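Cuaderno de taller, 23 de agosto de 2024
Escribe: Anitha Varghese

Encolado de lomos, segunda serie. Sigo con los cuadernillos del encargo de Marar, que son en total 559 hojas repartidas en 7 volúmenes. El papel es bastante más absorbente que el de la serie de diciembre y la receta de entonces no me sirve tal cual.

Almidón de trigo cocido a fuego bajo, colado dos veces. La primera mezcla quedó demasiado espesa y hacía grumos en el pincel. La rebajé con agua destilada poco a poco, hasta que caía de la espátula en hilo continuo. Lourenço dice que él la prefiere todavía más líquida para el lomo y más fuerte para las guardas. Probaré las dos maneras en los volúmenes tres y cuatro, y apunto aquí el resultado.

Prueba con papel japonés fino: al secar tira un poco hacia la cabeza. Puede ser la dirección de la fibra, tengo que mirar el pliego entero antes de cortar más. Los recortes los guardo en la carpeta gris, por favor no tirarlos.

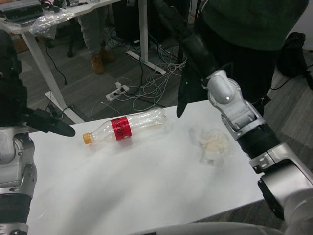 Mesa blanca: botella de plástico vacía y papel arrugado.

Prensa: dejé los dos primeros volúmenes entre tableros, con peso moderado. El segundo tiene la costura floja en el último cuadernillo. No es grave, pero prefiero descoser y repetir antes que esconderlo debajo de la tela. Usé hilo de lino encerado del rollo nuevo (Zaltton), que resbala menos que el otro y no se abre en la punta.

Prasert preguntó por la tela de las cubiertas. Hay para cinco volúmenes seguros; para los otros dos hay que pedir del mismo tono, y si no lo tienen, hablar con el cliente antes de empezar a cortar.

Pendiente:
Afilar la chifla.
Repetir la costura del volumen dos.
Preguntar a Aba si el cartón de 2 milímetros ya está cortado a escuadra.
Cocer almidón nuevo, el de hoy no aguanta hasta la próxima sesión.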